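Seating Height and Table Reach in Shared Lounges
Student project report, Interior Environments, second year
Remo Fontana
27 Oct 2026

1. Background

Shared lounges in student residences are usually furnished from a catalogue, one item at a time. The sofa is chosen for durability and the coffee table for price, and the distance between them is left to whoever moves the furniture in. This project looked at how well the two fit together in the common rooms of the Lundis residence, and whether small changes in layout would make the rooms easier to use for reading, eating and conversation.

The work was limited to fixed and loose seating with a low table in front of it. Dining furniture, lighting and acoustics were left out. The Billance building was considered as a second site but was closed for floor repairs in September.

2. Method

Seat height, seat depth, table height and the gap between the seat edge and the table edge were measured in 11 lounges. Measurements were taken with a steel tape to the nearest 5 mm. Seat height was taken at the front edge, unloaded, and again with one person seated. The loaded figure was used in all comparisons, as soft cushions lose a good deal of height in use.

Residents were also asked to fill in a short paper form on comfort. It had seven questions and a space for comments. Forms were left in the lounges for 30 days and collected from a box near the mail shelves. Duplicate forms could not be ruled out, so the answers are treated as a guide only.

3. Seat and table together

Posture at a low table depends mainly on the gap. With a narrow gap, a seated person can reach the near half of the table with the back still partly supported. As the gap grows, the person shifts to the front edge of the seat, the trunk tips forward and the backrest has no further role. Deep sofas bring this on sooner, as the usual sitting position is further back to begin with.
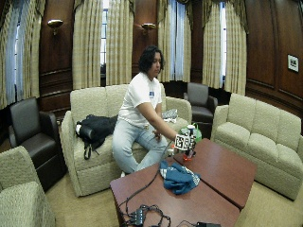

Figure 1. Forward lean and extended arm when reaching over a low table from the front edge of a sofa.

The same posture is harmless for a moment but tiring when held. Residents who wrote that they studied in the lounges mentioned sore lower backs more often than those who only watched television there. Several added that they had started sitting on the floor to write.

4. Results

The widest gap measured was 662 mm, in the ground-floor lounge, where the table had been moved out to clear a heating vent. The narrowest gaps were in the upper lounges and left too little room for a person to pass in front of someone seated. Table height varied less than expected. Most of the difference between rooms came from the gap and from the age of the cushions.

The Bellini sofas, bought first, had the softest seats and the largest drop under load. The Emum chairs held their height well but were rated lower for comfort, with comments directed at the firm front rail. Colour and upholstery were not part of the form, though they came up in the comments anyway.

5. Discussion

No single gap suits all uses. A setting for conversation can have the table further away, while a setting for meals or written work needs it close and preferably higher. Tables in separate sections are useful in this respect, as one part can be pulled in and the other left clear. Their weakness is that the sections drift apart over time and the joint collects crumbs, a point raised by the cleaning staff.

The measurements cover one building and one furniture supplier for each type of seat. Heights of the residents were not recorded, so reach could not be related to body size. A later project should include this and should observe the rooms in the evening, when they are busiest.

6. Recommendations

Replace the foam in the Bellini seat cushions before buying new sofas. Mark table positions on the underside of the rugs so that cleaners can return the tables to the same place. Put at least one higher table in each lounge for written work. Fit a deflector to the ground-floor vent so that the table there can be moved back in.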